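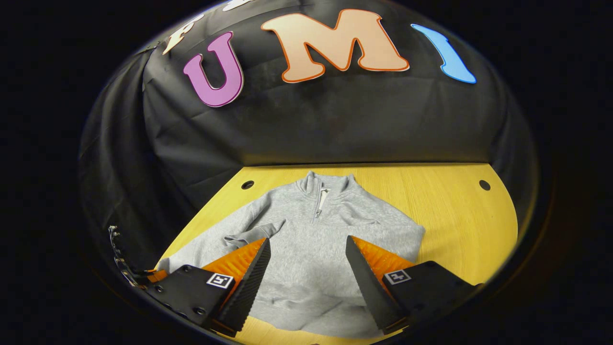
*Von Bülent Karakaya, Wäschelager Radarent. Durchgesehen von Mandla Tshabalala. Stand: 2020-04-06*

## 4 Sweatshirts mit kurzem Reißverschluss legen

Dieser Abschnitt gilt für alle Sweatshirts mit Stehkragen und Viertelreißverschluss, intern »Kurzzipper«, in der Ausgabe »die Grauen«, auch wenn sie blau sind. Für Kapuzenpullover gilt Abschnitt 5. Für Hemden gilt Abschnitt 3 und außerdem viel Geduld.

Wer bisher nach der Methode »zweimal schütteln, Rest macht das Regal« gearbeitet hat, darf das zu Hause gern weiter tun.

### 4.1 Was auf den Tisch kommt und was nicht

Gelegt wird auf dem Holztisch. Das Bügelbrett ist zu schmal, der Wäschekorb zu weich und das Knie, entgegen einer im Lager verbreiteten Ansicht, keine Arbeitsfläche.

Sie brauchen:

- ein sauberes, vollständig trockenes Sweatshirt
- eine Fusselrolle
- das Legebrett Penari, 27 cm breit
- ein Größenkärtchen
- saubere Hände (Schokolade gilt nicht als Grundierung)

**Hinweis:** Das Legebrett gibt es auch in 20 cm Breite. Das schmale ist für T-Shirts. Ein Kurzzipper, der über das schmale Brett gelegt wird, hat die Form eines Brotlaibs und passt auch ungefähr so gut ins Regal.

### 4.2 Prüfen vor dem Legen

1. Kragen, Bündchen und Saum mit der Hand abfahren. Feuchtigkeit sitzt am liebsten dort, wo der Stoff doppelt liegt.
2. Reißverschluss einmal ganz öffnen und wieder schließen. Hakt er, kommt das Teil in die Reparaturkiste. Es kommt nicht »erst mal« ins Regal.
3. Innenseite des Kragens ansehen. Schminke und Sonnencreme überstehen manchen Waschgang und werden dann vom nächsten Kunden entdeckt, der sich stets sehr gut ausdrücken kann.
4. Mit der Fusselrolle über Brust und Ärmel gehen. Bei Grau von oben nach unten, bei Schwarz so lange, bis man aufgibt.

**Vorsicht:** Klamme Teile niemals legen. Ein einziges feuchtes Bündchen riecht nach zwei Tagen durch den ganzen Stapel. Das wurde im April ausführlich erprobt und muss nicht wiederholt werden.

### 4.3 Auslegen

Der Kragen zeigt zur hinteren Tischkante, der Saum zu Ihnen. Wie im Bild oben: Sweatshirt flach auf die Platte, Kragen von Ihnen weg. Andersherum geht es auch, nur stimmen dann in 4.4 sämtliche Richtungen nicht mehr, und der Verfasser lehnt jede Verantwortung ab.

1. Sweatshirt an den Schulternähten fassen, einmal ausschlagen und mit der Vorderseite nach oben ablegen.
2. Kragen mittig ausrichten. Maßgeblich ist der Reißverschluss, nicht das Etikett. Etiketten werden bei manchen Herstellern offenbar nach Gefühl eingenäht.
3. Reißverschluss schließen, bis der Schieber zwei Fingerbreit unter der Kragenkante steht. Ganz geschlossen steht der Kragen hoch wie ein beleidigter Oberkellner.
4. Ärmel locker zur Seite ziehen. Nicht zerren.
5. Mit beiden Handflächen von der Mitte nach außen streichen. Zuerst die Brust, dann den Bauch, zuletzt den Saum.
6. Die Seitennähte prüfen: Sie sollen links und rechts an der Kante liegen. Wandert eine Naht nach vorn, ist das Teil verdreht. Noch einmal bei 1 beginnen. Ja, wirklich.

**Hinweis:** Falten, die nach zweimaligem Streichen noch da sind, bleiben auch beim fünften Mal. In diesem Fall hilft Dampf. Das Gerät von Lumenta steht auf dem Fensterbrett und braucht Wasser, was gelegentlich vergessen wird und dann der Technik angelastet wird.

### 4.4 Legen

Ab hier liegt das Sweatshirt mit der Vorderseite nach unten. Wenden Sie es über den Saum: beide Saumecken fassen, anheben und nach hinten umschlagen. Danach das ganze Teil drehen, damit der Kragen wieder von Ihnen weg zeigt, und noch einmal kurz glattstreichen.

1. Legebrett mittig unter die Kragenkante setzen. Der abgerundete Rand des Bretts zeigt zum Kragen.
2. Rechte Seite samt Ärmel über das Brett nach links schlagen. Die Kante folgt dem Brett, auch wenn Ihr Augenmaß etwas anderes vorschlägt.
3. Den rechten Ärmel nach unten umlegen, sodass er parallel zur Kante läuft. Das Bündchen darf nicht über den Saum ragen. Bei langen Ärmeln das Bündchen einmal zurückschlagen.
4. Linke Seite ebenso, nach rechts.
5. Beide Ärmel liegen jetzt nebeneinander oder leicht übereinander. Liegen sie gekreuzt wie bei einem Türsteher, die linke Seite noch einmal öffnen und den Ärmel steiler anlegen.
6. Legebrett nach unten herausziehen. Langsam. Wer ruckartig zieht, übt Schritt 1 bis 5 ein zweites Mal, und das ist gut für die Routine.
7. Saum eine Handbreit nach oben schlagen.
8. Den unteren Teil noch einmal bis knapp unter den Kragen umlegen.
9. Paket wenden. Kragen und Reißverschluss liegen oben, der Schieber in der Mitte.

**Vorsicht:** Der Schieber darf nicht unter einer Falte verschwinden. Unter dem Gewicht des Stapels drückt er sich durch den Stoff und hinterlässt einen Abdruck, den Kunden für ein Loch halten.

### 4.5 Kragen formen

Der Kragen verdient einen eigenen Unterabschnitt, weil er sich sonst einen nimmt.

1. Kragen mit zwei Fingern von innen aufrichten und ringsum abfahren.
2. Vorderkanten aufeinanderlegen. Sie müssen gleich hoch stehen. Stehen sie es nicht, sind die Zähne des Reißverschlusses versetzt eingefädelt: ganz öffnen, neu ansetzen, schließen.
3. Kragen flach nach hinten drücken, ohne ihn zu knicken.
4. Größenkärtchen rechts unter den Kragen schieben, Schrift nach oben. Kärtchen ohne Schrift sind Kartonstücke und gehören in die andere Schachtel.

### 4.6 Stapeln

Kurzzipper liegen in Regal 283, und zwar ausschließlich dort. Es gibt Gründe, weshalb man auf andere Regale ausweichen möchte, und Daniyal Bukhari hat sie alle schon gehört.

1. Nach Größe sortieren, kleine oben, große unten.
2. Kragen abwechselnd nach vorn und hinten legen. Liegen alle Kragen vorn, kippt der Stapel. Er kippt nach Feierabend.
3. Höchstens so hoch stapeln, dass die Fachkante darüber noch zu sehen ist.
4. Mit der flachen Hand leicht andrücken. Nicht mit dem Unterarm und nicht im Sitzen.

**Hinweis:** Beim Entnehmen den Stapel oberhalb des gewünschten Teils anheben. Wer von unten herauszieht wie bei einem Zaubertrick mit Tischdecke, legt anschließend den ganzen Stapel neu.

### 4.7 Wenn es nicht aussieht, wie es soll

**Das Paket ist auf einer Seite dicker.** Ein Ärmel liegt doppelt. Paket bis Schritt 4 in 4.4 öffnen und den Ärmel strecken.

**Der Saum schaut hervor.** Der erste Umschlag war zu knapp. Eine Handbreit meint die Hand von Noman Afridi. Wer kleinere Hände hat, gibt zwei Finger dazu.

**Das Paket ist breiter als das Fach.** Sie haben ohne Brett gelegt. Bitte sparen Sie uns beiden die Diskussion.

**Das Sweatshirt rutscht beim Wenden auseinander.** Kommt bei glattem Innenfutter vor, vor allem bei den Gadmont-Modellen. Eine Hand unter das Paket schieben, die andere obenauf, dann in einem Zug drehen, etwa wie eine Tortilla, nur ohne Pfanne und ohne Publikum.

**Es fehlt ein Ärmel.** Nach innen greifen. Er steckt meistens noch vom Waschen auf links. Fehlt er danach weiterhin, siehe Abschnitt 9, Schadensmeldung.

### 4.8 Tischpflege

Die Platte wird nach jeder Schicht mit einem nebelfeuchten Tuch abgewischt, in Richtung der Maserung. Anschließend trocken nachreiben und erst dann wieder Textilien auflegen. Polituren, Öle und »so ein Spray von zu Hause« sind nicht zugelassen: Was im Holz glänzt, findet sich am nächsten Morgen im Sweatshirt wieder.

Tassen stehen auf dem Fensterbrett neben dem Dampfgerät. Heiße Gegenstände, offene Stifte und die Mittagspause gehören ebenfalls nicht auf die Platte.

Splitter, raue Stellen und klebrige Flecken bitte an Aqeel Virk melden, Durchwahl 128. Bis zur Reparatur ein sauberes Baumwolltuch unterlegen. Klebeband ist keine Reparatur, auch in passender Farbe nicht.

Weiter mit Abschnitt 5, Kapuzenpullover. Die Kordeln bitte vorher entwirren.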